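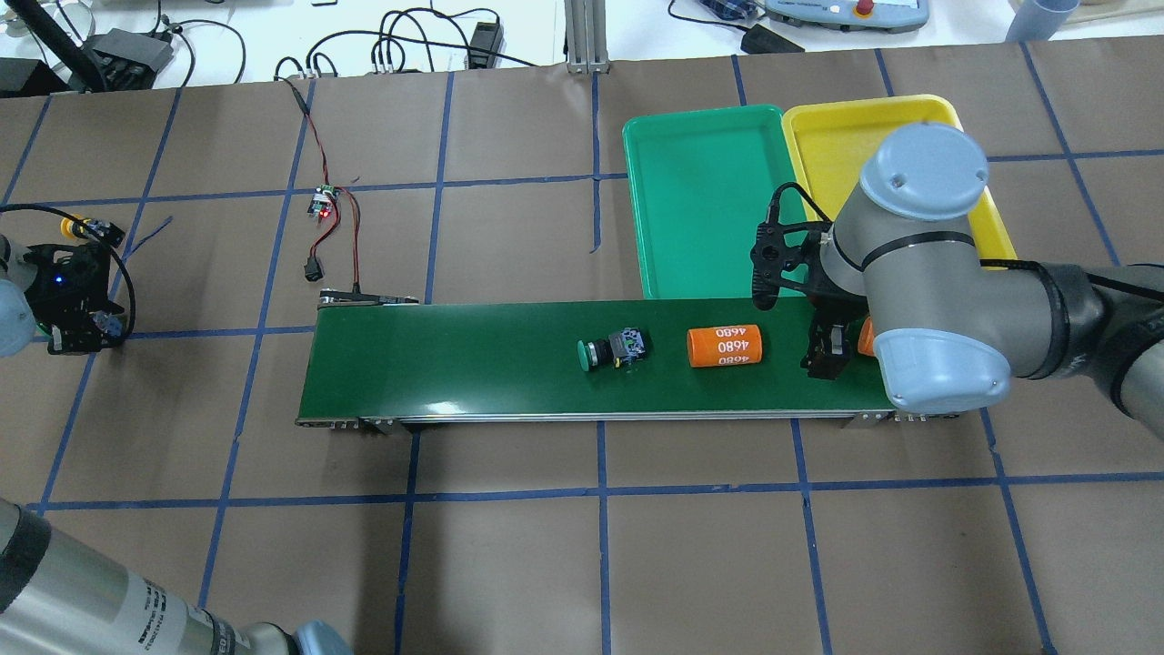
A green conveyor belt with an orange battery and a push button on it, and two trays waiting behind.

Have you ever put your shopping on the belt at the supermarket and watched it slide off towards the till, all by itself? I used to love that when I was little. I still do, if I'm truthful. My brother and I once tried to send a single grape along it (it rolled backwards and we never saw it again).

That moving strip is called a conveyor belt, and today I want to tell you how it works and what it's good for.

A belt is just a very long loop. Think of a big elastic band stretched round two toilet roll tubes. If you turn one of the tubes, the band goes round, and anything sitting on top gets a ride. On a proper conveyor the tubes are called rollers. Look at the left end of the green belt and you'll spot a dark one, right where the belt wraps around. The top of the belt travels one way and the underneath travels back the other way, so it never runs out!

Now, what's riding on it? The orange thing with white numbers all over it is a battery, and the numbers say 4680. They look like a secret code but they're really the size. The first two digits tell you how wide it is, 46 millimetres, and the other two tell you how tall it is, which is 80 millimetres. Get a ruler and find 80 on it. That's a lot taller than the battery in your TV remote, isn't it?

The other thing, lying on its side with a round green cap, is a push button. You've pressed hundreds of buttons like it, I bet, but usually you only get to see the cap. The grey and black block behind it is the part that hides inside the machine or the wall. When you push the cap, little metal pieces in the block touch each other or come apart, and that switches something on or off.

So why put a battery and a button on the same belt? Because of sorting! Sorting means deciding which things belong together, and you do it all the time. Socks in one drawer, pants in another. Trays are brilliant for this, especially if they're different colours, because you can make a rule. You might say that everything round goes in green and everything else goes in yellow. Or you could sort by weight, or by what a thing is for. There isn't one right answer – you only have to choose a rule and stick to it.

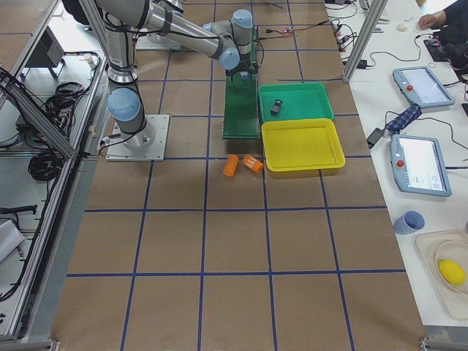 You don't always need a motor to move things, either. A slope will do the job for nothing. Put a ball at the top of a ramp and gravity pulls it down to the bottom. Tubes and cans roll too, as long as they're lying on their sides and pointing the right way. Stand a can on its end and it might slide a bit, or it might just sit there looking at you.

My friend Gyula Csizmadia used to work in a biscuit factory in Hidton, and he told me they had 49 belts in one building. Some went up, some went down and one went right over the top of the canteen. He says he could eat his lunch and hear 1000 custard creams going past above his head.

Fancy making your own sorting line? You'll need a long strip of card, a few books and two boxes or trays. Lean one end of the card on the books so it makes a slope. Then find 6 small things from around the house, nothing breakable please, and ask a grown-up before you borrow them. Leave real batteries out of this one – they shouldn't be dropped or bashed. Send your things down one at a time. Which ones roll? Which ones get stuck? Add another book and try again.

When they're all at the bottom, think up your rule and pop each one into a tray. Then get somebody else to guess what your rule was. My niece's was "things the dog has licked" and I never would have got it.

Comments

Leonie Kramer: We did this with year 2 and a cardboard tube from a roll of carpet. The glue stick won every race.

druvance_dad: My daughter wants to know if the underneath of the belt gets dizzy. I said I'd ask.

Pip: i used a lemon and it went under the sofa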